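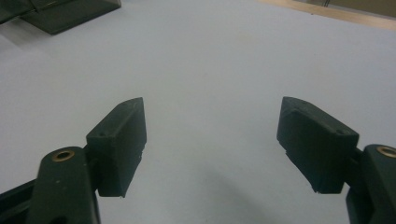 Patricio Villalobos would like the new tables to stay pale. Dark tops hide the crumbs and pencil marks, he told the meeting at the Killeck community workroom, and then nobody wipes them down until the next group complains.

The workroom is replacing its old folding tables over the winter, and the first of the new ones, with a smooth gray-white top, is already in use. Devstead, the supplier, will deliver the others in January. The full order is for 20 tables at $109 each, paid from the hall's furniture fund.

Members were asked on 7 Nov 2018 whether the remaining tables should match the first or come in a dark brown finish at the same price. Most of those who spoke wanted them to match. A show of hands went 39 to 4 in favor of the pale tops.

The sewing group asked for tables that can be pushed together without a gap, and Devstead has agreed to supply them all at one height. The old tables will be offered to local clubs first. Anyone who wants one should leave a name at the front desk before the end of the month. Cutting mats are still required for craft knives, and paint sessions will continue to use the plastic covers kept in the hall closet.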